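Section 4: Setting up and using the small clothes rack

The small rack is meant for dolls' clothes, baby clothes and samples, and for anyone practising folding and hanging on a table top. It does not replace the full-height Kerska rail, which is covered in the separate booklet. Read this section through once before you hang anything, particularly the cautions on loading.

4.1 Choosing the surface

Stand the rack on a flat, firm table with a plain top. A pale top is easier to work on, as loose threads, pins and dropped buttons show up against it. Allow enough room beside the rack for one garment to lie fully open, sleeves and all.

1. Clear the table of cups, scissors and anything else that could snag cloth.
2. Wipe the top with a damp cloth and dry it.
3. Run your hand over the area where garments will lie. Sand down or tape over any rough spot.
4. Check that the table does not rock. Fold a piece of card under the short leg if it does.

Caution: Do not stand the rack on a tablecloth. The cloth will creep as you work and take the rack with it.

4.2 Putting the rack together

The parts are packed in one carton under part number 3348. Lay them all out before you begin. If a part is missing, contact Dellex spares with the part number and the name of the shop you bought from.

1. Lay the two end frames down with the drilled holes facing each other.
2. Push the hanging rail into the upper hole of the first frame as far as it will go.
3. Fit the other end of the rail into the second frame in the same way.
4. Fit the lower crosspiece.
5. Put in all the screws and turn each one by hand until it bites.
6. Stand the rack upright and press down on both ends of the rail so that the feet settle.
7. Tighten the screws, working from one side to the other a little at a time.

Note: The rail may feel tight in its holes on first assembly. Twist it gently as you push. Do not use a hammer.

Note: Wood moves a little with the seasons. Check the screws again after the first month, and once more in October if the heating has come on in the room.

4.3 Placing the rack

Put the rack towards one back corner of the table, with the hanging rail where you can reach it without leaning over the work. The unsorted clothes go on the opposite side. This leaves the middle of the table free for laying out, and garments travel in one direction, from the heap to the middle and from the middle to the rack.

If you are left-handed you may prefer to swap the two sides over. The steps below work equally well either way round.

Keep the rack at least 300 mm from any lamp or heater.

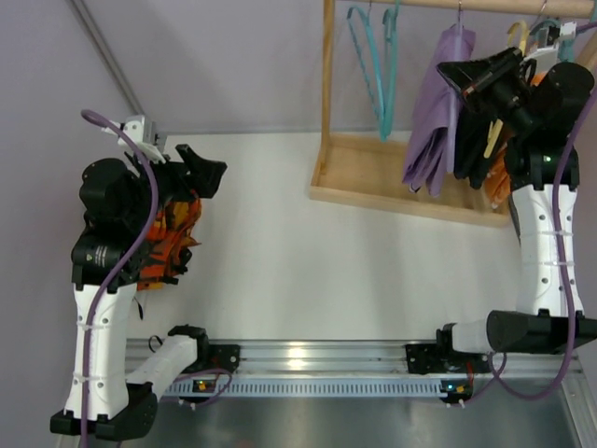 Figure 4. Rack at the back right, orange and black item waiting at the left.

Leave the heap as it is until you are ready to take a garment from it. Spreading several pieces out together fills the working area, and you will end up moving each of them twice. Patterned fabrics are the exception. If two items have similar prints it helps to pull them apart first, or a sleeve from one will come up with the body of the other.

4.4 Hanging a garment

1. Take one garment from the heap by its thickest part and lift it clear. Do not pull it out by a strap or a cuff.
2. Lay it in the middle of the table and find the neck or waistband.
3. Turn the garment so that the neck or waistband faces the rack.
4. Smooth it from the centre outwards with the flat of your hand. Straighten the sleeves or legs last.
5. Undo the top button or fastening if there is one.
6. Slide the hanger in from the bottom hem. With stretchy necks this is important – going in through the top will pull the neckline out of shape.
7. Settle the shoulders on the hanger, do the fastening up again and lift by the hook.
8. Place the hook over the rail from the front.

For items with straps, tuck the loose ends inside before lifting. Long straps can be looped once round the neck of the hanger.

For cloths, scarves and anything without shoulders, fold in half lengthways and hang over the bar of the hanger with the two ends level.

Caution: Do not hang wet clothes on the rack. Water marks the wood and the joints may swell.

Caution: Hold one end frame steady with your free hand when taking a garment off. A small rack tips easily if the hook catches.

4.5 Loading

The rack takes up to 14 light garments. For thicker items such as knitted jackets, halve that number. Start from the middle of the rail and work outwards to both ends, so that the weight stays balanced.

Leave a finger's width between hangers. If the clothes are pressed together they will crease again and the last few will work their way off the end of the rail.

4.6 Care

Dust the rack with a dry cloth. Sticky marks can be taken off with a little mild soap on a cloth, wiped over afterwards with clean water and dried straight away. Do not use polish on the hanging rail, as it comes off on the clothes.

If the rack starts to lean:

1. Take all the clothes off.
2. Loosen every screw by half a turn.
3. Square the rack up against a wall or the edge of the table.
4. Tighten the screws again in the same order as before.

If it still leans, look for a split near the screw holes. A split end frame cannot be repaired with glue and should be replaced.

Text of this section revised 28th June by Hiyori Amano. Checked by Valter Lobo.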